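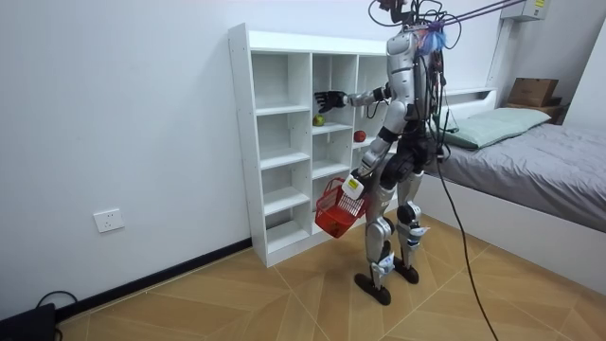 Who Gets the Guest Dock? A Spring Project on Short-Stay Berths at Barroso Harbor
Milagros Cabral
Final report, Coastal Communities seminar. Advisor: Gisela Núñez
Revised 6 Jul 2019

Why I picked this

I grew up a short bike ride from Barroso Harbor and I thought I knew the place pretty well. Then last fall my uncle tried to bring his sailboat up from Soltden for one night, one single night, and he ended up anchored outside the breakwater eating crackers for dinner because the guest dock was full. Except when I rode over the next morning with a bag of breakfast burritos, half the guest dock had no boats on it! The tags on the posts said reserved. Reserved for whom? I asked at the harbor office and the answer was a shrug and a phone number, and that phone number turned into this project.

What I wanted to find out was pretty simple. How does a visiting boater get a spot at the guest dock, how often does a reserved spot sit unused overnight, and would a different way of handing out spots work better for the town? I had bigger ideas in my proposal (there was a whole section on fuel prices, sorry Professor Núñez) and most of them got cut by the second week.

Some background

Barroso Harbor has 348 slips. Nearly all of those are rented by the year and have nothing to do with my report. The guest dock is a separate float at the east end, by the launch ramp, and it's meant for people staying one to three nights. You can get a spot in two ways. You can call the harbor office during office hours, or you can use Omimby, the booking site the city signed up for two years ago. The phone bookings go in a paper book. The Omimby bookings go in Omimby. Somebody at the front desk copies one into the other at the end of the day, and if the desk is busy that happens the next morning.

There is no deposit for a phone booking. Omimby takes a card number but doesn't charge it until the boat checks in, so if you don't show up you pay nothing. I had to read the harbor rules three times to be sure of that. The rules do mention a no-show fee, but the amount is left blank, and Domingo Lagos at the harbor office told me it has been blank as long as he has worked there.

What I did

I went down to the guest dock every Friday and Saturday evening in April, right before dark, and again the next morning before eight. Each time I walked the float with a clipboard and marked every berth as occupied, open, or reserved with no boat. Then I compared my sheets with the paper book and with an Omimby printout that Domingo made for me each Monday. I picked before dark because the rules say a reserved berth is held until sunset and then goes back to the pool. In theory, anyway.

I also left a short survey in the rack by the showers and put a link to it on the bulletin board. I got 80 surveys back, which is way more than I expected, and I think the bag of free pens helped a lot. And I did longer interviews with Domingo, with Oriana Insaurralde, who runs the bait and coffee counter at the top of the ramp, and with Maximiliano Gaete from the dock crew over in Soltden.

One weekend was a mess. There was a small craft advisory on Friday and almost no one was out on the water, so I kept those sheets but left them out of the comparison. I also lost one Sunday morning sheet to the wind. It's in the bay somewhere. I'm noting that because the Saturday night before it has no morning check to go with it.

What I found

Reserved berths with no boat in them were there every evening I went, except the advisory weekend, when hardly anything was reserved to begin with. On the busiest Saturday I watched two boats come in, circle the float, read the tags and leave again while there were 4 reserved berths sitting open. Those berths were still open the next morning. Nobody had turned them back over at sunset, because the office closes at five and sunset is a good bit later than that in spring. So the sunset rule is on paper, but there's no person on the dock to carry it out.

Most of the unused bookings were phone ones. I expected it to be the other way around! I figured people would click a button on a website and forget about it. But Omimby sends a reminder the day before with a cancel link in it, and the paper book obviously doesn't send anybody anything. A few berths were booked twice, once by phone and once online, under the same boat name. Domingo thinks some people call to make sure the online booking went through, and the desk writes it down as a new one. He started checking for that after I showed him my sheets, so my last weekend may look better than a normal one would.

From the surveys, the complaint I read most was not being able to find out if there was space after hours. People didn't seem all that upset about the price. Several wrote that they'd be fine with a deposit if it meant the berth was really theirs. A few were very much against it, and one person used the back of the page and then a second page. A lot of visitors also said they had given up on Barroso at least once and gone on to Soltden for the night.

That matters to more people than boaters. Oriana says she can tell by seven in the morning if the guest dock was full, just from how fast the coffee goes. She doesn't keep records by customer, so I can't put a dollar figure on it and I'm not going to make one up.

How Soltden does it

Soltden is smaller, but its guest dock works on a totally different plan. They hold back part of the float for first come, first served, and the rest is booked through Grimik, which charges the first night up front. If you cancel by noon the day before, you get it back. Maximiliano walks the dock at sunset with a tablet and any reserved berth without a boat gets released unless the skipper has called in. He told me they had a rough first season with it, with lots of arguments on the dock, and that things calmed down once the rules were painted on a big board where you can read them from the water.

The part I liked best is the light. They have a plain green light on a pole at the end of the float that's on when there's space. That's it. I asked what it cost and Maximiliano said the pole, the wiring and the light came to $2000, with the city electrician doing the work.

What I'd suggest

I don't think Barroso needs to drop Omimby or buy anything fancy. My suggestions, in the order I'd try them:

Put phone bookings straight into Omimby while the caller is still on the line, and retire the paper book.
Fill in the blank for the no-show fee. One night's rate seems fair to me.
Have the evening ramp attendant (there already is one, May through September) walk the float at sunset and pull the tags on berths that are still open.
Keep a stretch of the float unreserved on weekends.
Try a light like the one in Soltden.

Professor Núñez asked in her comments on my draft what happens to a boat that's running late through no fault of its own, with engine trouble or bad wind or whatever. Good question, and I didn't have it in the first version. Soltden's answer is the phone call, and I'd copy that, but it needs a number that someone picks up after five. Right now Barroso doesn't have one.

Problems with my data

It's one month, and it's spring. Summer is a different animal, and I'd expect the dock to be fuller and maybe the no-shows to be worse. My survey only reached people who made it into the harbor or who saw the board, so the ones who turned around and left are mostly missing. And I know half the people who work down there, which made the interviews easy but maybe a little too friendly.

If someone in next year's seminar wants to pick this up, my tally sheets and the blank survey are in the department file cabinet under Harbor. Go in August if you can, and clip your pages down with something stronger than I did.

Thanks to Domingo for all those Monday printouts, to Oriana for letting me dry my socks by the heater, and to my uncle, who did finally get a berth over Memorial Day weekend. He called ahead twice, so he's probably in the book two times.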